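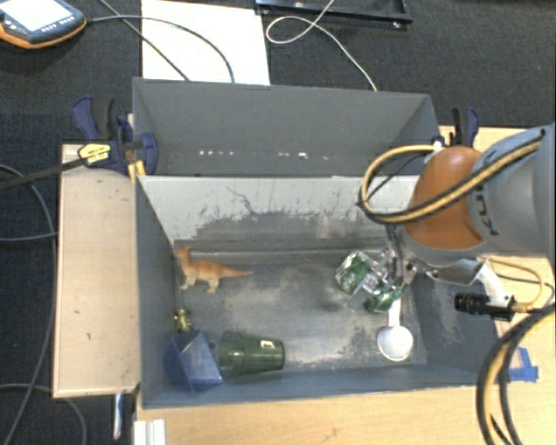 Pemness Deep Storage Bins, Gray, Set of Two

Last updated: 8 July 2021

I went back and forth on these for ages, because how excited can a person get about a plain gray bin? Pretty excited, apparently! I bought the set in October for the junk that collects on our table (toys, kitchen bits, stuff I mean to put away and then don't) and they've been in use every day since.

What I like most is the shape. They're proper rectangles, so you can park one right behind the other on a tabletop and they look like they belong there. My old Tretgate baskets were round, and every one of them wasted a whole corner of the table. The gray is a nice dark one too, and it looks good on light wood.

The other thing is that stuff shows up against it. A white measuring scoop, an orange toy dinosaur, anything with some color, you spot it right away. Dark things are another story. I lost a black hair clip in mine for 9 days and it was sitting on the bottom the whole time.

Now the gripes. There are no dividers, and Pemness doesn't sell any that I could find, so small shiny things and clear packages slide in with the big things and end up underneath. My friend Vasiliki Tsolakis cut up a shoebox to make sections for hers and it works great, but I haven't gotten that far. I also wish they came with lids. Mine gather crumbs (we eat at the same table, so okay, partly on us) and I end up tipping them out over the sink every couple of weeks.

I paid 20 dollars for the set, and the Nollard ones I looked at first were 11 each, so it was close. I'd have gone with Nollard if they'd had the gray in stock. They only had a sort of mint, and I couldn't do mint.

Would I buy them again? Yep, and I'm already thinking about another set for the hall closet, if I can work out whether they'd fit with the door shut. I keep forgetting to measure the shelf. Four stars from me, and I'd bump it to five for a lid.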